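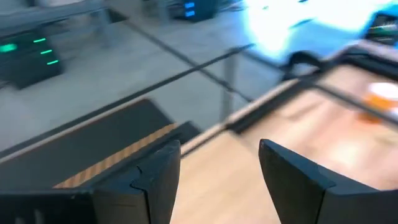 Telling bottles apart: notes for the Urasham talk

Thank the hosts. Say who I am and that I do the packaging trials at Sarkard. Handouts are by the door, large print at the bottom of the pile.

Opening. Ask for a show of hands: who takes something every day, who keeps it in the bottle it came in, who tips it into something else. Leave time for this, people like to look round.

Then the point of the talk. A bottle does two jobs. It keeps the tablets dry and it tells you which tablets they are. We spend most of our money on the first job.

The survey. We sent out 2251 forms and had 1147 back. Give both numbers and don't round them. Of those, 685 people said they had picked up the wrong bottle at least once in the past year. Picked up, not taken from. Repeat that, it was misheard at Drarnidar in December and I spent most of the tea break putting it right.

Where it happens. Mostly at the table, with the bottles all out together. People line them up before breakfast and go by shape and colour. Very few read the label each time.

Caps. White caps are cheap and easy to get in every size, so most ranges use them throughout. Looking down on a group of bottles, the cap is most of what you see. Pass round the two sample caps, the ridged one first. Get them back before moving on!

Colour of the plastic. Amber is the usual one and cuts down the light. Pink and green get chosen for looks, or to mark out one person's bottles from another's. All three change how the tablets look inside. A pale tablet in an amber bottle looks yellow or orange, and someone who knows their tablets as "the white ones" may hesitate.

Next slide, five bottles on the table. Give people a moment with it. Ask which two they would mix up. Last time most said the two amber ones, though one stands farther back. The tall pink one with the wide cap gets no votes as a rule. Point out the small heaps at the bottom: with that little in it, you have to tilt the bottle to see what you have left.
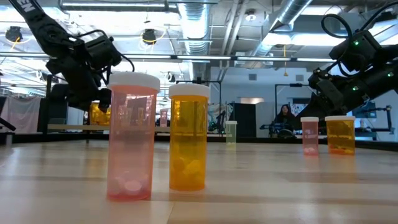

Detlef Harms wrote after the last talk that colour was no help to him at all, as he can't tell the green from the amber in poor light, and that he puts a rubber band round his morning bottle. Read this out more or less as he put it. It leads into touch.

Touch. Rubber bands, raised dots, a different cap. The Wei cap has a notch you can find with a thumb. Roughly 600 are out on trial, no results yet, don't be drawn on it.

Questions. If asked about child-resistant caps, say that is a separate piece of work and take their address.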